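Notes from the Health Sciences Hall

21 February 2023

Hello again, families! I know I promised a short one this month, and I'm already going back on that, because the juniors have had a really full few weeks and I want to get it all down before I forget half of it.

Nursing Assistant class: we are officially in clinicals

The big news first. Our nursing assistant students started their clinical rotations at Esamberg, the long-term care home on the other side of the river. We've sent classes there before, but this is the first group since I took over the program that gets to do full morning shifts, and I was more nervous than they were (I packed my bag the night before like it was the first day of kindergarten).

We go over in two groups so the halls don't get crowded. One group takes the east wing, the other stays back with me for bookwork and skills practice, and then we swap the following week. Students help with making beds, taking vital signs, passing water, walking residents down to breakfast and, most of all, talking. I had one student come back to the van and tell me she had spent twenty minutes hearing how to can peaches the right way. She wrote it all down. I told her that counts as charting practice, and I meant it.

A few things for parents, since I've had emails:

Scrubs must be the navy ones with the school patch. Black pants are not scrubs, even very nice black pants.

Closed-toe shoes, please, and clean ones. If the shoes have been in a barn, they need to stay in the barn.

Hair up, nails short, no hoops. Small studs are fine.

Phones stay in the van. All of them, every time. Resident privacy is a legal matter and the home takes it very seriously, and so do I.

If your student wakes up sick, keep them home and text me before the van leaves. We can make up hours. We can't undo giving a stomach bug to a whole hallway.

Feeding skills, or how I ate pudding for three days

Before anybody is allowed to help a resident with a meal, they have to pass the feeding skill in our lab, and this is the one that surprises them every year. They worry about blood pressure. They practice blood pressure at the kitchen table on their little brothers. Then we get to feeding and they find out it's hard to be on either end of it!

So we pair up and take turns. One student is the resident and sits in the chair with their hands in their lap, and the other one is the aide. The resident has to be sitting straight up, not leaning back. The aide sits down too, at eye level, and says what's on the tray before anything gets near a mouth. Small bites, the tip of the spoon, a good long wait for the swallow, then a sip, and then ask what they'd like next. And then you write down how much was eaten, which everyone forgets.

I make them do one round the wrong way, standing up and hurrying and talking to someone across the room, and it gets quiet pretty fast after that. Several of them told me they felt like crying and it was only vanilla pudding. I was the resident for anybody who was missing a partner, so I've had my share and I won't be buying any for a while.

Everyone passed. A couple of them needed a second try on the state checklist (it's almost always the hand washing at the very end – they're so happy to be finished that they walk right past the sink), but they got there. 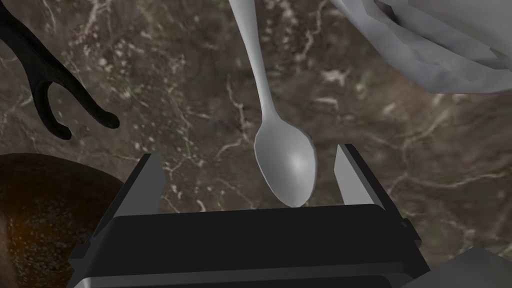 Sports Medicine: the tape never ends

Over in sports medicine we're up to ankles. If you've been finding little rolled-up balls of white tape in your dryer, that's us, and I'm sorry. Students have to be able to do a basic ankle wrap with no wrinkles and no gaps, and the wrinkles matter because that's where the blisters come from. We went through 50 rolls in nine class days, so if the boosters are reading this, hello, we love you, we need tape.

Several of the students are now helping on the sidelines at home basketball games under supervision. They fill the water bottles, keep the ice coming and watch how an evaluation gets done. They don't treat anybody on their own and they know it. Please say hi to them if you're at a game, they're the ones in the gray polos trying very hard to look busy.

Medical Terminology: the Rilia cards

My first-year students have been learning their roots and suffixes with Rilia, the flash card program the district picked up in October. I wasn't sure I'd like it. I'm an index card person, and I still think writing a word down by hand helps it stick. But they race each other on it, and I've heard kids yelling "cholecystectomy" in the lunch line, so I'm coming around. Your student can log in from home with their regular school password. Ten minutes a night is plenty. If it says the class code has expired, have them come see me, it does that.

We have our prefix test coming up, and the study sheet went home in the green folder. If the green folder is lost, there are more on the shelf by my door.

Illés scholarship forms

Seniors, this is the part to put on the refrigerator! The Illés scholarship is open again. It's for students going on into any health field, two-year or four-year or certificate, so please don't skip it because you think it's just for nurses. You need one letter from a teacher and one from somebody outside of school, and a page in your own words about why you want to do this work. I'm happy to read drafts. I'm less happy to read drafts the night before they're due, but I'll probably do it anyway.

I can write letters too, but give me two weeks. I write every one from scratch and I'm slow.

Trip to Irnano

We're still planning on the spring visit to Irnano to see the simulation lab and the respiratory therapy department. Permission slips come home soon. Lunch is on your own in their cafeteria, so send a little money or pack something. I have nine seats left on the bus and I'd like to fill them with second-year students before I open it up to everyone else.

Things we could use

Old bath towels, clean, any color. Twin flat sheets for bed making. Empty pill bottles with the labels peeled off. Button-up shirts in big sizes for the dressing skill – the more buttons the better, I want them to work for it. Drop everything in the bin outside the lab, and thank you to whoever left the bag of flannel pajamas last month. We've used them every single day.

My door is open before first bell and during sixth hour, and email is still the quickest way to get me.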